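Womis Reading Project
Home Readings Workshops Take Part Contact
Take Part > Open Calls > War Stories Reading Group

Call for Participants: Reading Group on War Novels and Soldiers' Memoirs
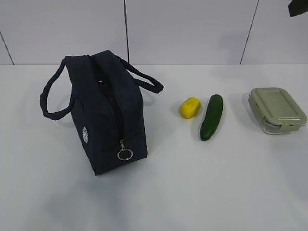

A navy lunch bag on a white table.

Womis is looking for 12 adult readers to join a new group on books written by people who served in a war, or who grew up close to one. The group starts in April at the Skallham library building, in the small room on the second floor. We will meet one evening every week, from 6:30 to 8:30.

The group is led by Kelly Lacerda, who taught high school literature for many years and now translates short fiction. Osvaldo Barros will help with the written part and will answer your letters before the start.

What we will read

There are 4 books in the program. Two are novels, one is a memoir by an army nurse, and one is a collection of linked stories called Huaranga, in which every chapter is told by a different member of the same family. No book is longer than 300 pages. We will lend you a copy of each, and you can write in it with a pencil if you wish.

For each book we ask the same question from different sides: how much of a true story can a writer change, and is it still true for the reader? We do not expect everybody to agree.

What we ask from you

You should be 18 or older and able to read a novel in English without much help. English does not need to be your first language – it is not mine either. You do not need a degree, and you do not need to have any connection with the military. Veterans and their relatives are very welcome, but they will never be asked to speak about their own experience.

Please plan to read between meetings and to come to almost all of them. After each book you will write a short response of 400 words. The responses are shared inside the group only. At the end, those who want can offer one text for Pestetex, our printed yearbook.

Some pages describe injury and death in detail. Kelly will tell the group in advance which chapters these are, and you may skip them.

Costs

Participation is free. Tea and coffee are served. You are welcome to bring your own supper, as many people come directly from work. We cannot pay for travel.

How to apply

Send us a letter of one page through the contact form. Tell us about a book that stayed with you, and what you did not like in it. Please write also which evenings are impossible for you, and if you need large print or a place near the door. The elevator works until 9:00.

Osvaldo reads all the letters and will reply to everyone, also to those for whom we have no place this time. If you are not chosen, we can keep your name for the autumn group – please say in your letter if you would like this.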